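Home | Eating Out | Cooking | Interviews | Archive

"You have to want to lick the spoon"

Solène Lebrun is already talking when I come through the back door of Lecomte, and she carries on talking while she shakes my hand, turns down the gas under a stockpot and pushes a stool towards me with her foot. It's three in the afternoon, the quiet bit between lunch and dinner, and she has been thinking about vinegar.

"I tasted one this morning made from pears," she says. "Pears! I had to go and stand outside for a minute."

I've eaten at Lecomte more often than my bank account would like, first when it was a lunch counter with a handwritten menu and then, from last February, in its bigger home on the Ikbridge side of the canal. I have loved it every time. The mackerel with burnt cucumber is one of the best things I've put in my mouth in years (I dreamt about it, twice), and the brown butter tart has ruined all other tarts for me. So I should say from the start that I came to this interview as a fan, and I left as a bigger one.

Lebrun didn't train in a grand kitchen. She worked in the canteen at Gollness, the old boatyard, cooking for 229 people a day on a budget she describes as "coins found in a coat". She still thinks it was the best education she could have had.

"If the stew was dull, they told you," she says. "They came to the hatch and told you to your face. In a restaurant people say it was lovely and then they don't come back, and you never find out why. At Gollness a man brought his plate back and said, Solène, this carrot has given up. And he was right! I've thought about that carrot ever since."

She left after six years and went to cook at Tokura, the tiny grill run by Kamrul Siriwardena, who is now her business partner and who wanders in halfway through our chat with a crate of leeks on his shoulder. He remembers her trial shift well.

"She reorganised my fridge," he says. "I hadn't asked. I came back from a delivery and everything had moved. I was furious for an hour and then I noticed I could find the butter."

"It was next to the fish," says Lebrun.

"It was near the fish."

They've plainly had this conversation before, and they both enjoy it enormously. Siriwardena does the grill and the bread at Lecomte, she does nearly everything else, and the menu is written between them on a roll of till paper that hangs from a nail by the door. When a dish comes off, it gets torn away. When one goes on, somebody has to defend it out loud.

What sort of thing doesn't survive? "Anything that needs a speech," says Lebrun. "If I have to send a waiter to tell you how to eat it, I've made a mistake. I did a dish with smoked eel and rhubarb in five little parts, and it was clever, and people ate it the way you'd fill in a form. Kamrul tore it off while I was having my tea."

"It was a good eel," he says sadly.

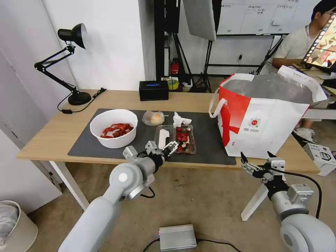

Much of what ends up on the plates at Lecomte begins with the staff meal, which is served at half past four and which Lebrun takes every bit as seriously as dinner. Everyone cooks in turn, from the newest pot-washer upwards, and the only rule is that it must be something you'd be happy to eat at home. She likes these meals untidy, with no plating and no fuss. A bowl heaped with something red and glossy, a bread roll still in its plastic bag, a tray of small shiny fruit to pick at: that's a proper table to her, and she says she'd choose it over white linen on most days of the week. "You see what people really want when no one's watching them eat," she says. "They put their elbows down. They go back for more of one thing and ignore another. I learn more from that half hour than from a whole stack of cookbooks."

The lamb shoulder with pickled plums started that way, and so did the fried bread with anchovy cream, which I would happily eat in the bath. Siriwardena's flatbread did too, although he claims he had been planning it for years. It's blistered and chewy and comes to the table too hot to hold, and everyone holds it anyway.

I ask about the numbers, as the new place is a much bigger gamble than the old one. Lebrun pulls a face and fetches a notebook. In the first two months they served 1,703 dinners, and she has written down every one. The room seats 80 when it's full, which still frightens her.

"At the old place I could see every plate go out and every plate come back," she says. "Now I have to trust people. It turns my stomach a bit, but it's good for me. And they're brilliant, this lot. The girl on pastry is 22 and she already makes a better custard than I do. I was cross about it until I had a second bowl."

What's coming next? Pear vinegar, obviously. She wants to brush it over roast duck, then changes her mind as she says it and decides on pork, then goes quiet and looks at the leeks. Siriwardena has begun trimming them at the far end of the bench and can tell he's being looked at.

"No," he says.

"Just the outside ones. Charred. With the vinegar, and an egg."

He considers it, knife in hand. Then he goes over to the door, unrolls a few inches of till paper and hands her the pen.

I stayed until the first tables came in, and was given a glass of cider and a corner of the brown butter tart on a saucer. If you go, sit near the kitchen and order the mackerel. Get the flatbread as well, even if you think you've ordered enough, and ask whether the leeks made it.

Last updated: March

Contact us | © Eating Out pages, all rights reserved | Back to top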